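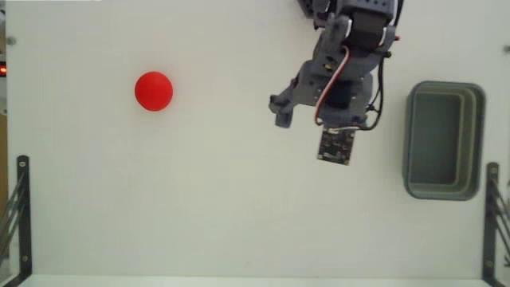
Nundevby is recruiting participants for a study of hand placement and tidying at table height, to be run under the project name Fledus. The work consists of moving plain objects from a marked or unmarked start position into an open bin, at an ordinary pace, while seated or standing. The basic layout is sparse: a red ball to the left, an empty plastic bin to the right, a wide stretch of pale surface left clear below. Later layouts add blocks, cups, and folded cloths, and the start positions change between blocks of trials.

## What participants do

- Pick up one object at a time and put it in the bin. Dropping it in from above is allowed unless the trial sheet says otherwise.
- Return the objects to the table when the bin is full, using the layout card for that block.
- After each block, rate the objects for ease of hold, ease of release, and tendency to roll.
- Record any object that left the table, with the block number.

Speed is not scored. Participants who prefer to use the left hand, the right hand, or both may do so, but should keep to the same choice within a block.

## Sessions and pay

Each participant attends 2 sessions in Room 111 at the Delaunay building. The second session repeats the first with the bin moved to the other side. Pay is $400, issued after the second session. Participants who withdraw after the first receive half. The full study is planned at over 2,000 placements, and blocks may be shortened once a layout has enough data.

Breaks are taken between blocks. Water is available in the hallway; drinks are kept off the work surface.

## Who can take part

Applicants must be adults, able to lift small household items repeatedly, and able to read a printed card at arm's length, with glasses if needed. No experience is required. People who took part in the January pilot are not eligible for the main study but may apply for the rating panel, described next.

## Rating panel (Nurar)

A smaller group is wanted for Nurar, the rating part of the work. Panel members handle a set of balls and score each one for size in the hand, surface grip, and change of shape under pressure from both sides. The last item is scored by eye against a printed outline sheet: round, slightly narrowed, or clearly taller than wide. Sheets are filled in with pencil. Scores are not discussed until all members have handed in their sheets.
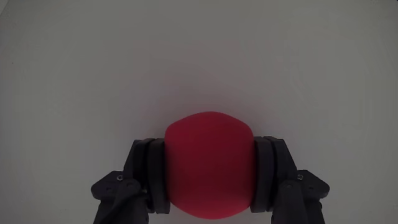
Ekaette Ogunleye found in the pilot that the shape score was the hardest to give. She wrote on her sheet that a ball should be looked at straight on, at the same distance each time, and that she would have liked a practice ball before the first scored one. A practice item has been added to the start of each panel session.

## How to apply

Send a short note to the Fledus desk at Nundevby by February 12, 2025. State the following:

- name and a daytime phone number
- preferred hand
- whether you are applying for the placement study, the rating panel, or either
- any dates on which you cannot attend

Applications are handled in order of receipt. A consent form and directions to the Delaunay building will be sent with the confirmation. Bring the signed form to the first session. Wear sleeves that can be pushed up to the elbow, and leave rings and bracelets at home or in the locker outside the room.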